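Home News Branches Rates Forms Contact

What to keep, what to shred: household papers before the October drop-off 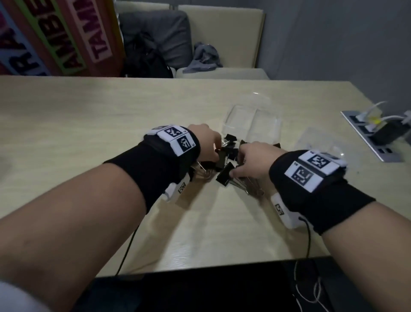
Two hands, one pile of black binder clips.

The fall paper drop-off is back in October, in the parking lot behind the Wisovance main branch on Stamatopoulos Avenue. The gate opens at 9 a.m. and closes at noon, or earlier if the truck fills up. It filled up early last fall. Members brought in 1,273 boxes and bags, up from 1,165 the year before, and the last few cars in line were turned away. We have asked Zetora to send a second truck this time and they have agreed.

The most common question we get before each drop-off is how long a person has to keep things. Simone Frota and Crescencio Meléndez at the member desk put together the notes below from the questions they hear most. They are general. If you own a business, are settling an estate or have an open dispute with anyone about money, ask your tax preparer or lawyer before you throw anything out.

Tax returns

Keep the return itself for good. A return is usually a few sheets, and you may need an old one to fix your Social Security earnings record or to apply for a loan. The papers behind the return (W-2s, 1099s, receipts for deductions, mileage logs) are a different matter. For most people three years from the date of filing is enough. If you filed early, count from the due date. The period goes to six years if income was left off and the missing amount was more than a quarter of what you reported. It goes to seven if you claimed a loss on a worthless stock or a bad debt. There is no limit for a year in which you never filed.

Many people settle on seven years for everything and stop thinking about it. That works fine if you have the room. State rules can run longer than the federal ones, so check.

Pay stubs

Hold them until the W-2 arrives in January, compare the year-end totals and then shred them. If the numbers don't match, call your payroll office right away and keep the stubs until you have a corrected form in hand. Keep the last stub of the year a bit longer if you are planning to apply for a mortgage or rent an apartment.

Bank and credit union statements

A year is enough for most checking and savings statements. Any statement that backs up something on your tax return goes in with that year's tax papers. Wisovance statements stay in your online account for seven years, and a branch can print one for you. If you close an account, download what you want first. Online access ends when the account does, and getting copies afterward takes a written request and a small fee.

Loans

While you are paying on a loan, keep the signed agreement. When it is paid off, keep the letter or the stamped note that says so, and keep it permanently. Members come in every year with an old car loan showing on a credit report as open, and the payoff letter usually settles it in one phone call. The monthly statements can go once you have the payoff letter and have looked at your credit report.

House papers

Keep the deed, the closing papers, the title insurance policy and the survey for as long as you own the house. Keep receipts for improvements too. A new roof, an addition, a furnace or a finished basement may raise your cost basis, and that can lower the tax when you sell. Ordinary repairs and painting usually don't count. After the sale, hold the whole set until the support period for that year's tax return has run out.

Renters should keep the lease, the move-in checklist and any letters with the landlord until the deposit has been returned.

Car papers

The title belongs in a safe place at home or in a box at the branch, and never in the glove compartment. Registration and proof of insurance do go in the car. Service records are worth keeping as long as you have the car, and the buyer will want them. When you sell, keep a copy of the bill of sale and the release of liability. Crescencio has seen parking tickets come in for cars that were sold two years before.

Medical bills

Wait until the bill and the insurance statement agree and the balance is paid, then give it another year. If you deducted medical costs, they go with the tax papers. For a health savings account, keep receipts for anything you paid from it, and also for anything you paid out of pocket and plan to reimburse yourself for later. Some people wait a long time on that, and without the receipt there is nothing to show. Vaccination records and a list of surgeries should be kept for life.

Insurance policies

Keep the current policy and shred the old one when the renewal comes, unless there is a claim open. Life insurance policies stay until they end or pay out. Tell someone where they are.

Utility and phone bills

These can go once the next bill shows your payment. If you work from home and deduct part of the cost, file them with taxes. You may want to keep one recent bill as proof of address. The license office still asks for them.

Keep permanently

Birth, death and marriage certificates, adoption papers, divorce decrees, military discharge papers, Social Security cards, citizenship papers, wills, powers of attorney and pension plan documents. Store the originals somewhere dry, above floor level. A safe deposit box is fine for most of these, but think twice about the will and the power of attorney. If the box is in your name alone, your family may have trouble getting into it when they need it.

Small boxes are $15 a year for members over 65. There is a waiting list at the Elm Street branch and none at the main branch.

How to get through the pile

Athina Mavromatis cleared her parents' house last spring and wrote to us about it. She worked with three boxes marked Keep, Shred and Ask. Everything went into one of the three the first time she touched it, and she didn't stop to read letters. The Ask box took her brother an evening. She also said to start with the newest papers. The old ones are easier to judge once you have seen what the family was still using.

A few other things that help:

Take papers out of envelopes as you go. Envelopes with windows can go in the regular recycling once the plastic is out.

Go through each folder to the bottom. We have had members drive back for a car title or a savings bond. Once a box is in the truck it can't be returned.

Take off binder clips and remove anything in a three-ring binder. Staples and small paper clips may stay on. Zetora's machine handles those, but a large clip will stop the belt.

Don't tie bags shut with wire.

Scanning

You can scan a lot of this and shred the paper. A clear scan is accepted for most tax records as long as it is complete and you can print it. Check both sides of receipts. The cash register kind fades, so scan it soon after you get it. Keep two copies of the files in two places, such as a computer and a drive at a relative's house. Do not scan and shred anything on the permanent list.

The main branch has a Kestex document scanner in the lobby for members to use. It takes a stack of pages at a time and saves to your own USB drive. It does not save to ours. Sotiris Kalogeropoulos is at the desk beside it most mornings and can help with the settings. Please hold it to 20 minutes when others are waiting.

What the truck takes

Paper of any color, file folders, checkbooks, and notebooks without metal spirals. Old credit and debit cards are fine, but put them in a separate envelope and hand it to the attendant.

It does not take binders, hanging folders with metal rods, photographs, X-rays, hard drives, CDs, cardboard boxes, magazines or books. We will tip your box into a bin and hand it back to you. You may stay in the car or get out and watch.

The limit is four boxes per household. That number comes from last year's count, when some 700 cars came through and a few of them held most of an office. Businesses should call Zetora directly for a pickup.

Enter from the alley side and follow the cones. Please don't line up before 8:30, as the bakery needs its driveway clear for deliveries. There is no charge. We will have a barrel out for canned goods if you would like to bring some.

If you can't make it in October, each branch has a locked shred bin inside the front door during lobby hours. It holds small amounts, up to one grocery bag per visit.

Lambros Tsoukalas is handling the drop-off this year. Leave a message at the main number and ask for him, or stop by his desk at the back of the lobby. Copies of this list in large print are at every teller window.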